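Home | News | Shop | Trade | Press | Contact

FOR IMMEDIATE RELEASE

Duveo opens second craft supply store in Hemport, adds free evening classes

HEMPORT - Duveo, the craft and hobby supplier, opens the doors of its second store this March at 9 a.m. on Sotelo Street. Bigger than the Filamthorpe shop. More parking too. The new space holds 4,000 product lines - yarn, cord, paper, beads, clay, basic tools - and a classroom at the back with its own entrance.

"Customers in Hemport have been driving over to Filamthorpe for years," said founder Philomena Aidoo. "Time we came to them."

First 500 shoppers get a tote bag and a voucher for one class. Vouchers good through June, one per household. 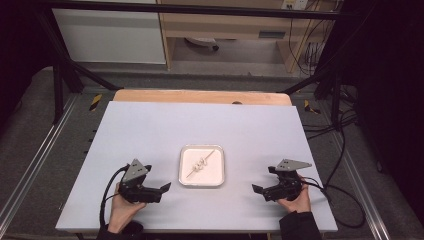
Evening classes start at 6:30 p.m. and are free for the first month, materials included. Beginner knitting, card making, simple jewelry, mending. Kwabena Annan runs the program and is still taking on teachers - part time, paid, no certificate needed. Places are limted so book early, online or at the register.

Duveo took 751 class bookings in Filamthorpe last year and had to turn people away most of the fall. Store manager Hadiza Ibrahim says the Hemport classroom should fix that. School and club orders can be be picked up at the side door from 8 a.m.

Press contact: Ravinder Cloutier, Duveo press desk. Interviews on request.

Comments (3)

Obed Appiah: Will the mending class cover zippers?

hemport_gran: finally!! is there a bus stop close by

Tess K: Filamthorpe staff are great, hope the prices are the same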